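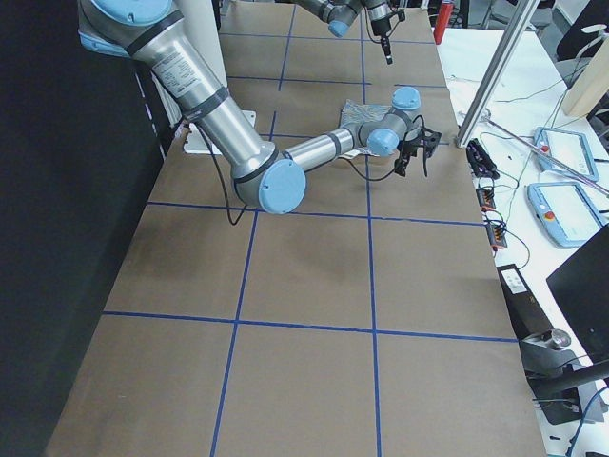

Kraft paper

Kraft paper is a strong paper made from chemical pulp produced by the kraft process. Unbleached grades are brown and are used for sacks, wrapping and table covering.
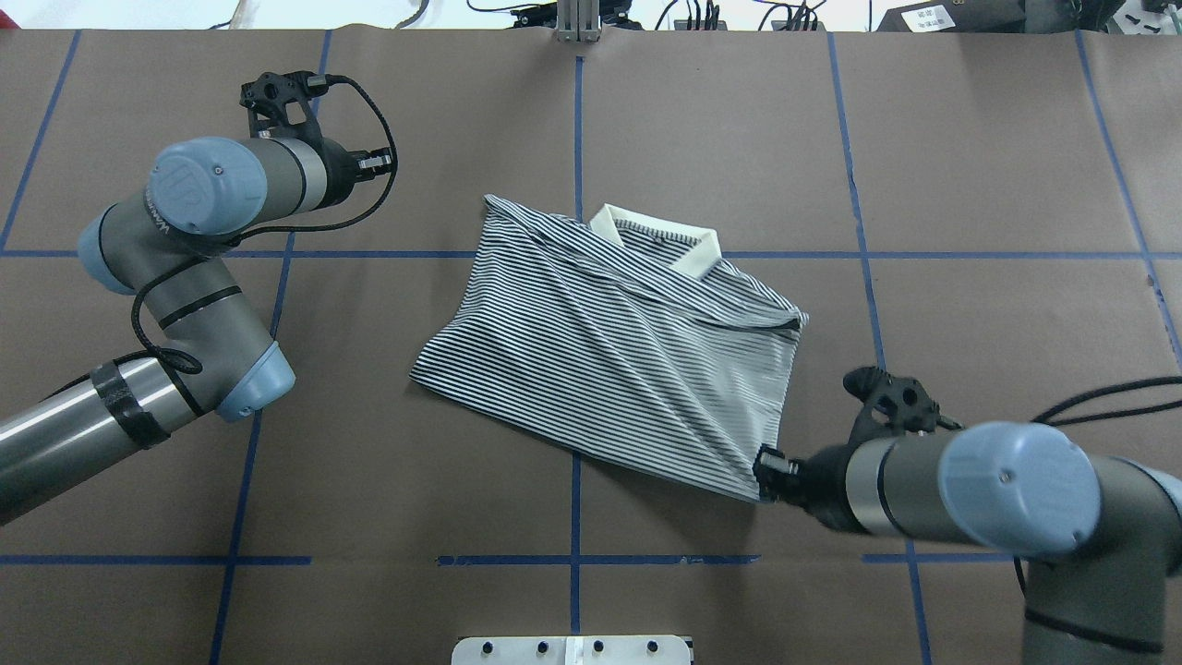 The Arkbridge mill at Lirkura makes unbleached grades only, on one machine with a trim width of 200 inches. Output is sold in rolls – sheeted stock was dropped in December – and most of it goes to sack converters in Skendgate.

See also: Paper sack, Sulfate pulp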